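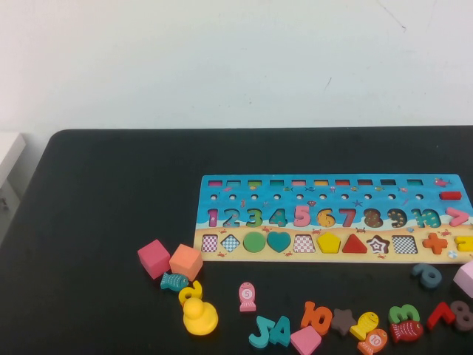

Progress report to Gedmont, work package on shape insertion
22nd July

Since the March report we have moved from single pegs to the full puzzle board. The set now stands at 158 demonstrations, all recorded by teleoperation and checked by hand. Each one covers a single piece, from pick to release. Loose numerals, fish and blocks stay on the table as distractors.

We trained the new policy, Ambaye, on that set for 4,000 steps. It handles the round and square pieces well. The pentagon is the hard one - the piece is small, and the fingers hide most of the slot on the way down.
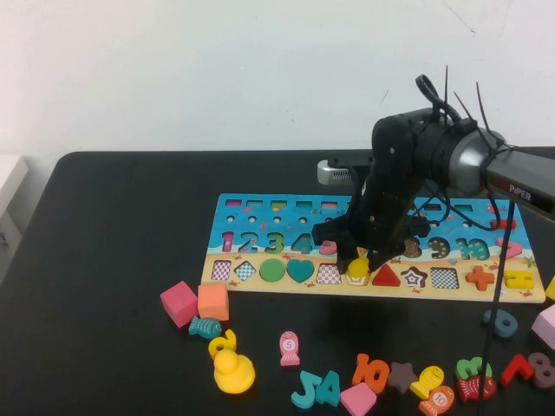
Anayeli Zavala asked whether the pentagon errors come from the grasp and not from the placement, and wanted the two logged apart before any more training is paid for. We agree. From the next round on, each failed trial will be marked as a grasp error, an alignment error or an early release.

We have also started feeding the wrist view into the policy together with the fixed view. Early runs line up better over the slot, but the policy is slower to choose which piece to pick up.

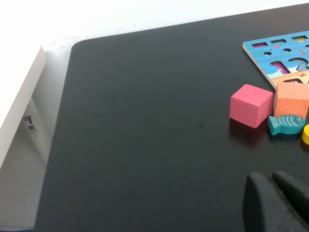
Lighting matters more than we planned for. The black tabletop gives off faint color reflections, and we want to test a matte cover before the next round. Leonie Donnelly will run 45 trials with it and 45 without. The budget is unchanged.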